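Search the store
Search
Shop Field Gear Nets & Lights Sale Cart
Field Gear > Nets & Lights > Moth Sheets

Ullero Moth Sheet, 6 ft

Hang it, light it, wait. By ten you'll have moths, and by eleven a beetle down your collar — we can't help with that. The Ullero comes with 13 grommets, 8 of which you'll use.
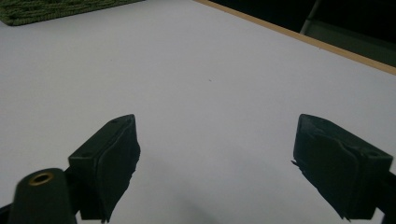

Cotton, machine washable, folds into its own sack in theory. Pairs with the Prirkow lamp, sold separately, naturally.

Item 307. Ships from Gruvwood. Closed most of December, when the moths are too.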